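Dinier publishes good practice rules for recording household tasks with hand-held grippers

Kiltomano, 24th August — Dinier has today published its first good practice rules for teams who record household tasks with hand-held grippers. The document has 58 rules and is free to download from the Dinier website.

The rules were written together with Zomera and Kirui, and were tested in private homes since April. They cover the consent of residents, the checking of gripper pads before each session, and work close to glass and other shiny surfaces. Medicines, letters and family photographs must be put away before recording starts. An operator may work for 2 hours at most without a break.

"We wanted rules which a new operator can read in one evening and follow the next morning," Dinier said in a statement.

Companies can send comments during the next 3 months. A second edition will follow — also free of charge.

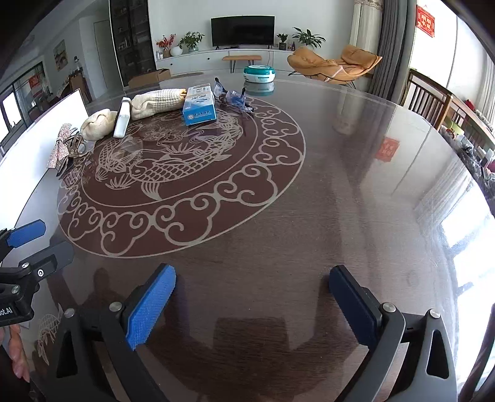

Do the rules apply to recordings which were made before publication?

They apply only to new recordings, but Dinier asks teams to check older material for names and addresses.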